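Setting Up Your Hutelik Garment Steamer

Read this section before first use. Set-up takes about 15 minutes, not counting the time the steamer needs to cool before storage.

1. Place the base on a flat, hard floor. Carpet is fine if the pile is short.
2. Slide the pole sections together, thinnest at the top, and close each clip.
3. Push the pole into the socket on the base until it clicks.
4. Lift out the tank, fill it with cold tap water to the MAX line and put it back.
5. Hang the steam head on the hook. The hose should rise straight from the base with no kinks.

Note: If your tap water is hard, use half tap water and half distilled. Do not add perfume, starch or fabric softener to the tank.
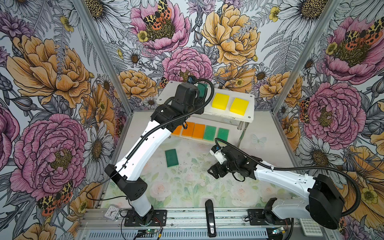 Fig. 4. Work area with floral wallpaper.

Steaming a garment

1. Check the care label. Cotton, linen, wool and most polyester can be steamed. Leave suede, leather and waxed jackets alone.
2. Plug in, turn the dial to 1 and wait for the green light.
3. Point the head away from you and let it run for 5 seconds to clear any drips.
4. Hang the garment and close the top button so the collar keeps its shape.
5. Work from the top down in slow strokes, pulling the hem lightly with your free hand.

For velvet and pleats, steam from the inside - the head should not touch the pile. Let everything hang for a few minutes before you wear it or put it in the closet.

CAUTION: Steam burns. Never steam clothes while someone is wearing them.

CAUTION: Unplug the steamer before you lift out the tank.

Descaling is covered in the next section. Replacement brushes and hoses can be ordered from Beltunmont parts service.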